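Notes for the Mornthorpe talk – version I'm really using, ignore the other one

(Water. Phone off. Thank Lindiwe for the invite and for sorting the parking.)

Hi everyone, thanks for coming out. I'm going to talk for a bit under an hour about sleep, and mostly about what I learned by sleeping terribly for a long stretch of my life and then somewhat less terribly after that. I'm not a doctor. I ran the night desk at a small hotel for 12 years, so I've spent more time awake at three in the morning than most people in this room, and I've also listened to a lot of guests tell me why they couldn't sleep. Those are my credentials!

Quick show of hands: who slept well last night? (Wait. Let them look at each other.) Okay. And who's lying?

The hotel was called the Wirnier, 34 rooms, and it had a creaky elevator that everybody blamed for everything. When I started there, my boss was King-fai Tam, and on my first shift he gave me a spiral notebook and told me to write down every complaint that came in after midnight. I thought it was busywork. I kept it up the whole time I was there, though, and I still have the notebooks (hold one up, the green one, it's the least gross).

So what do people complain about at night? I would have guessed noise, and yes, noise is in there a lot. But temperature is all over these pages. Too hot, too hot, too hot, "room is a swamp," too hot. Then light – the little lights on things, the gap in the curtains, the hallway light coming under the door. And then there's a whole group of calls where the person didn't have a complaint at all. They'd ask what time breakfast was. They knew what time breakfast was. It was printed on the key card. They were awake and they wanted to hear somebody's voice.

I want to come back to those people later, so hang on to them.

Part one: the going-to-bed part

(Slow down here, I rushed this at the library.)

Most of us treat bedtime like falling off a ledge. We go full speed, dishes, email, one more episode, and then we lie down and expect to be out. I did this for years. I'd get home from a shift in the morning, pull the blinds, lie flat on my back and be furious at myself for being awake.

What helped me was making the last part of the evening really boring, and the same every time. Mine goes like this. I wash my face. I put tomorrow's clothes on the chair. I write down whatever's bugging me on an index card and leave the card in the kitchen, so it's physically in another room. Then I read something I've read before. My sister thinks the index card is ridiculous, and she's tried it, and she uses sticky notes now, so draw your own conclusions.

The rereading thing is worth a minute. A new book is a terrible idea for me. I'll want to know what happens! An old one I can put down in the middle of a sentence. I've been through the same battered paperback about lighthouse keepers so often that the cover came off.

(If somebody asks about phones: yes, I know. I keep mine in the hall. I don't always keep mine in the hall.)

Part two: the bed is for sleeping

This is the bit where I get bossy. For a long time my bed was also my office, my dining table and my laundry shelf. I ate there. I paid bills there. I had arguments on the phone there. Then I'd turn off the lamp and wonder why my brain thought it was time to do taxes. 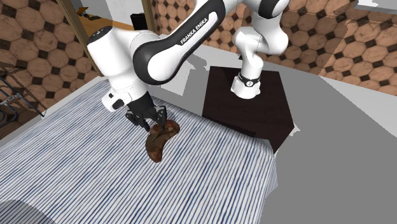 Stuff on the bed, from up close and then with more of the bedroom. Striped sheet in both.
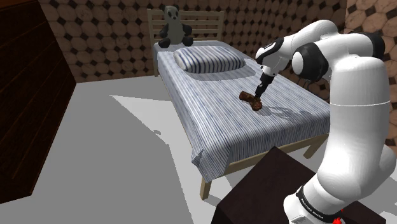
So the rule at my house is pretty simple. If I'm going to eat, I go sit in the kitchen. If I'm going to work, I go to the table. And if I've been lying there wide awake for what feels like 20 minutes – I don't look at the clock, I just guess – I get up and sit in the ugly armchair until I'm sleepy again. I hated this at first. It's cold out there, the armchair has a spring that gets you right in the hip, and you feel like you're giving up. Give it a couple of weeks. It took me longer than that, to be fair, and I cheated.

There's a version of this for people in small places, too. I got a letter from Romana Bartoš, who was at my talk last November and lives in one room with a fold-down bed. She can't go to another room because there isn't one. What she does is turn the chair around so it faces the window, and that's her "other room." I loved that. I've been passing it along ever since.

For people who share a bed: separate blankets. Just do it. I have seen couples check out of a hotel not speaking to each other over one blanket. You can still like each other.

(Pause for water. Check the time. If I'm already past the half hour, skip the pillow story and go straight to naps.)

Pillow story

When the Wirnier redid its rooms, we had a supplier called Lukáč come by with samples, and Boris Doležal from housekeeping and I had to test them. Meaning we took turns lying down in an empty guest room in our work shoes while the other one wrote down the answers. I picked the fat firm one. Boris picked the flat one. We argued about it through two shifts, and King-fai finally said to order both and put one of each on every bed. Complaints about pillows pretty much dried up after that. People had wanted a choice, I think, more than they'd wanted any certain pillow.

So if you've spent a fortune hunting for the perfect one, maybe get two different cheap ones and swap when you feel like it.

Part three: naps

I'm in favor. I know a lot of sleep talks are down on naps, and if you're having real trouble at night then sure, try going without for a while and see. But I worked nights, and a nap before a shift was the difference between being nice to guests and not being nice to guests.

Keep it short, keep it early, set an alarm across the room. My personal worst was a nap on the couch that started at five in the afternoon. I woke up in the dark, sure it was the next morning, and called the hotel to apologize for missing work. It was my day off. Štěpánka Šťastný picked up the phone and let me go on apologizing for quite a while before she told me.

(They usually laugh here. If they don't, keep moving.)

Part four: being awake anyway

Okay, back to the people who called to ask about breakfast.

Some nights you do everything right and you still don't sleep. That was the hardest thing for me to make peace with. I'd hit 50, my schedule was finally normal, I had the blinds and the index cards and the whole routine, and I'd still get a night where I was up at two listening to the fridge. I used to do math in bed. If I fall asleep now I'll get four hours. If I fall asleep now I'll get three and a half. Please don't do the math. It has never put anyone to sleep and it makes you mad.

What I do these days is think about that desk. There was always somebody else up. The baker across the street on Prukilska had his lights on before four, and he'd wave a tray at me if I was standing by the door. The cab drivers were up. The woman in the corner room who called about breakfast was up. Being awake at night feels like you're the only person on the planet, and you have plenty of company, you just can't see them from your bedroom.

If the bad nights go on and on, or you snore like a truck, or you're nodding off at the wheel, please go talk to a real doctor. I waited way too long on that. I figured it was just how I was built.

(Say that part twice if the room is sleepy. Look up when I say it.)

Questions. Lindiwe Oosthuizen has the microphone and will come to you, so please don't shout from the back, I can't hear a thing out of my left ear. Handout is by the door, it has the routine on one side and a blank one on the other for your own. Take an extra if you live with somebody who should have been here tonight.

If it goes quiet, ask them what they hear at night at home. There's always a fridge.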